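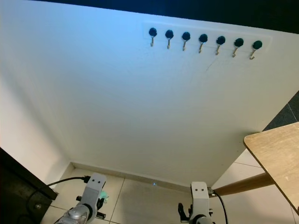
From: Mairéad Rafferty
To: Nemari house list
Date: Tuesday, September 28, 2021
Subject: Re: Coat hooks by the side door

On Monday evening, Stondent wrote:
> Can we settle the hooks before the wet weather? Last winter the
> coats ended up on the chairs again. I would also like to know
> if the strip is strong enough for bags, and whether it could be
> moved down. My youngest can't reach it.

I had a look at this over the weekend.

The strip is the long white one with the black knobs and the thin metal hooks under them. There are seven hooks. I would keep it for coats and hats only. The hooks are thin, and a school bag with books in it is a lot to hang on one of them. Bags can go on the floor against the baseboard. The tile wipes clean.

On moving it down: I'd leave it where it is. If we take it off we have to fill and paint the old holes, and that wall already has a few faint marks below the hooks that I would like to touch up. I don't want to add to them. A second strip for the children, lower down, is less work. Horis has a plain one, 20 inches long, for $21.50 with the screws. I would put it on the side wall, past the corner, so small coats don't hang under wet big ones.

I still have paint from March, but the can says Org and nothing about the shade. If anyone wrote the color down, please send it to me. Otherwise I'll try a bit near the baseboard first and see how it dries.

Two requests:

One coat per person on the strip. Anything extra goes in your own room.

Please don't hang keys there. They swing and scratch the wall.

If there are no objections by Friday I'll order the second strip and put it up when it comes. I have a drill but could use the loan of a level.

Mairéad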